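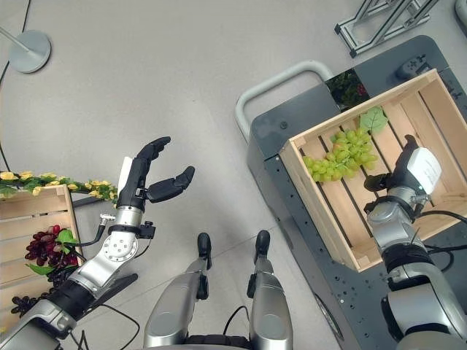 Four months of reading these reviews and I still can't tell whether any of them would put my shopping away, wrote one reader under our last piece on the Kullance. A fair complaint. The Kullance is sold for shops and kitchens by Després, and the job I care about is the dull one: moving fruit from one crate to another without spoiling it.

Clesesness sent the software in September and I gave it a proper go. Setting up took 3 hours. The manual is clear on safety and poor on everything else, and the settings menu hides the grip strength under "Comfort".

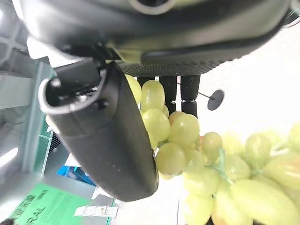 Grip strength matters more than speed. At 100, the top setting, I wouldn't let it near anything softer than a potato. Lower down it is gentle but slow, and a person on a Saturday job would have finished and swept up.

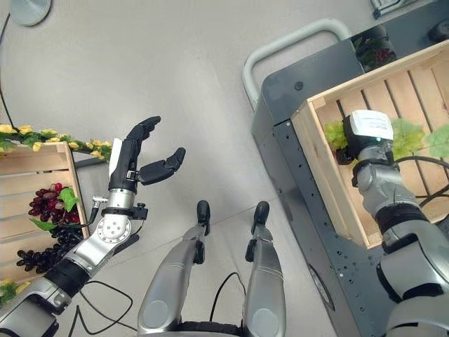 Price is the other problem. The yearly licence is £3586, before servicing. For that I'd expect it to cope with awkward places, and a slatted crate with a hand pointing down into it among the leaves is about as awkward as shop work gets. It needs more practice there. My Cokeo cooker cost far less and does its one job every night.

Worth watching, not worth buying yet. 3 out of 5.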